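Subject: Re: [house-list] Desk mats and the small table in the workroom
To: house-list
Month: July

On the question of the felt mat, Peng wrote:

> Before I order anything, can somebody who uses the small table tell me
> whether the big gray mat is worth keeping? I have had two people ask
> for it to go, one because it holds crumbs and one because paper is hard
> to write on over it. Two others want it left where it is. If we do
> replace it I would like to buy one thing that suits everyone and not
> four things that suit one person each. Also, what is the rule on leaving
> bags on the tables? I moved three of them yesterday and got a complaint
> about it.
>
> Peng

I use that table most mornings, so I'll take both questions, the mat first.

I would keep it. The top is a light wood and it marks easily. If you crouch down and look along it toward the window you can find every place where a mug or a stapler was dragged before we had the mat. There are hardly any new ones in the part it covers. It also keeps the noise down. Before, you could hear a pair of scissors being put down on that table from the hallway, and Room 203 used to mention it.

The crumbs are a fair complaint. Felt holds on to them and wiping only pushes them in. What works for me is to pick the mat up by the two short ends, fold it loosely so nothing falls out, and shake it outside. After that I go over it with the stiff brush that hangs by the sink. Please don't use the wet sponge. It leaves a lighter ring when it dries and the ring stays for weeks. If something sticky gets on it, let it dry and scrape it off with a plastic card.

For writing, put a clipboard or a pad under the sheet. I know that is one more thing to carry. We have 4 clipboards in the drawer under the printer and I have never seen more than one of them out, so there should be enough to go around.

The mat should sit to the left, with the right end of the table left bare. I know it looks off center and people keep sliding it back to the middle. The bare end is for setting down whatever you came in with, and if the mat is centered there isn't enough wood on either side to hold anything.
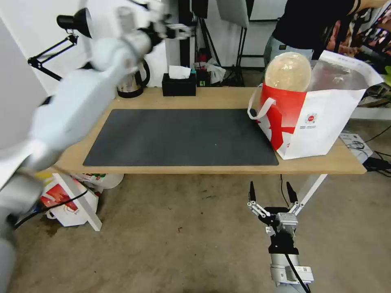

Photo: Hermenegildo Arriaga

The red and white paper bag is at the right-hand end, with its strap handle hanging over toward the mat, and the mat itself is clear. As far as I'm concerned that is how the table is supposed to work. You can still spread out a drawing or wrap a parcel on the gray part without touching anybody's shopping.

So for the rule on bags, I'd suggest this:

One bag at a time, on the right end, while you are in the room. When you leave, it goes with you or on the shelf by the door. Nothing on the floor between the table legs. They slant, and a bag pushed in against one of them ends up sticking out where people walk. I caught my foot on one in there last month and went into the door frame.

If the bag is full and has something bulky standing up out of the top, push it well back from the edge. Paper bags have no stiffness once they've been opened and folded a few times, and a rounded thing will tip one over without much help. Gilo lost a salad bowl that way – the bag simply leaned over while we were talking.

On moving other people's bags, I think Peng was right to do it, but put them on the shelf and not on the chairs. Part of the complaint was that the owner couldn't find hers.

On buying: if the list still wants a second mat, the Zistonine one in the catalog is the wrong size for this table. I measured and it would hang over the front. Stosura sells a narrower one with a smooth face on one side, which might please the people who write a lot. I'd get one, try it on the long bench for a month, and leave the gray one where it is for now. They ship in packs of 2, so ask if they will split a pack before you pay for it.

I can do the shaking out through the end of the month. Somebody else will need to take it from there, and the brush wants replacing too.

Hermenegildo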